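Kallura Hand-Held Gripper, Classroom Set

Item 3902 – Teaching equipment, student robotics

The Kallura is a two-finger gripper carried in the hand and operated by a student. It records what the fingers do while an everyday task is carried out, and the recordings are then used to train an arm in the second half of the course. It is supplied to schools, robotics clubs and competition teams. No arm is needed for the first half, and a club can start with the gripper set alone.

The set was put together with the student project at Willey, where Jasmina Kolev teaches the evening robotics class. The task list in the workbook is the one her class used, with the order changed so that contact tasks come after pick-and-place.

What the set contains

Gripper body with both fingers fitted, gray
Spare finger pads, one pair
Camera bracket and fisheye lens cover
Charging cable and wall adapter
Calibration card
Student workbook and teacher's notes

Specifications

Weight with battery: 509 g
Length, closed: 419 mm
Recommended group size: 5 students per gripper
Operation: either hand
Storage: removable memory card, not supplied

Use in class

Students work in turns. One holds the gripper, one resets the objects, and the others label the recordings at the desk. The notes allow two class periods for the first task. Groups that have used a gripper before can skip the calibration exercise but should still record the card at the start of each session, and again after the lens cover has been removed for any reason.

The later tasks use household appliances. Knobs, push buttons and touch panels are treated separately in the workbook, as they call for different approach angles and different amounts of force. Appliances with a smoked or mirrored panel are worth including if the club has access to one – window reflections change through the day, and recordings made in the morning and the afternoon will not match. Teams preparing for the Festia student round should record at both times.

Any appliance that starts when touched should have an adult beside it. The fingers are not rated for hot surfaces or for use under running water.

Setting a display to 0:30 is task four in the workbook. The student brings the gripper up to the control panel, makes the adjustment, backs away and holds still until the recording is stopped.
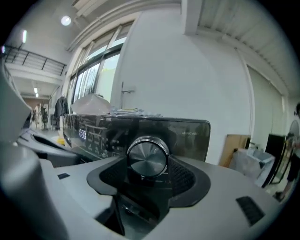 Sorin Petkov writes that his club lost most of a term to bad labels and would have liked the teacher's notes to say more on that subject. They had one student name every recording, and when she was absent the naming changed. He suggests agreeing on the file names before the gripper comes out of the box. He would also like the spare pads sold in larger packs.

A page on labeling was added to the notes in January 2018. Sets delivered before then can be updated by asking for the loose sheet, quoting the item number. Larger pad packs are listed separately.

Ordering

Schools may order on account. Clubs without an account pay on delivery. Orders for the September term should include the name of the person receiving the set. Loan sets are available for competition teams for one term – ask for Bujar Angelovski in the education office.

Related items

Kallura finger pads, large pack
Kallura calibration cards, replacement
Karagiannis bench arm, student version
Karagiannis arm mounting plate
Workbook, additional copies
Carrying case for one gripper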